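Jimside Handheld Demonstrations: Bedroom Tasks

Gallery maintained by Hatice Ateş. Hardware notes by Yhon Henao.

Jimside collects manipulation demonstrations in occupied homes. The operator holds the gripper directly and performs the task with it; there is no arm on site. Finger opening and tool pose are recorded along with the wrist video, and the policy is trained on those three streams. The bedroom set covers handling of soft goods on a bed: clothing, bags, pillows, covers. It currently holds 3,275 accepted demonstrations. A further 376 were rejected at review, most of them for tracking loss during fast turns of the wrist.

Rooms are recorded as they are. Operators do not clear shelves or floors before a session, and the bedding stays on. The only preparation is a mapping pass, in which the tool is moved slowly along the walls and over the work surface until the tracker reports a stable map. With curtains open the pass is repeated if the window dominates the exposure.

The fingers are the Limon type, revision 5. Both jaws are driven from one trigger through a linkage and close symmetrically. The pads are a soft blue compound with a textured face, replaced when the texture is worn at the tip. Pads from the previous revision were smooth and slipped on lining fabric, so demonstrations made with them are kept in a separate archive and are not mixed with the current set.

Approach to a soft bag 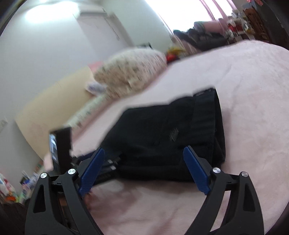
Jaws open over a black fabric bag on a pink bed cover. A strap with buckle hardware runs out from under the bag toward the left jaw.

Bags are annotated separately from clothing. The contents are unknown to the policy and the outline changes with every placement, so the label refers to the grasp region and leaves out the overall shape. Straps get their own label. A strap that enters the space between the pads during closing is marked as a secondary contact, and the demonstration is kept if the operator completes the task without opening the jaws again.

Gilberto Muñoz wrote the current approach rule for this class: come in from above with the jaws fully open, pause, close. The pause is required. Segmentation uses it as the boundary between approach and grasp, and without it the boundary has to be set by hand. Socorro Villca set those boundaries for the first 18 sessions and the rule dates from that work.

Trousers, laid flat

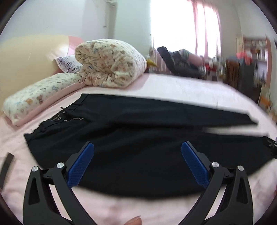 Black trousers spread sideways across the bed, waistband left, fly open. Pads wide apart, nothing gripped.

Dark trousers are among the harder items in the set. Creases and inner seams have little contrast, and depth estimates over black cloth are noisy. Useful reference points are the waistband edge, the zipper, the hems, and the wedge of sheet between the legs. Annotators mark these four where visible and skip the rest.

The fold sequence taught at Villanueva is leg over leg, then hem to waist. Closing the fly first is optional and is logged as a separate subtask. A bare hand may enter the view near the base of the tool; such segments are flagged in the index and the user can filter them out. Flagged segments are included in the default download.

Playback and index

Video is stored as captured, in the full circular field of view. Undistorted versions can be generated with the script in the Undedance repository, but the outer part of the view is lost and the released policies were trained without that step. Motion blur near the edge is expected during transport moves and is not grounds for rejection.

The index was last rebuilt on 20th October. Kitchen and laundry galleries will be added in November. Corrections to labels go to Teófilo Arango, with the demonstration number and the time offset in seconds.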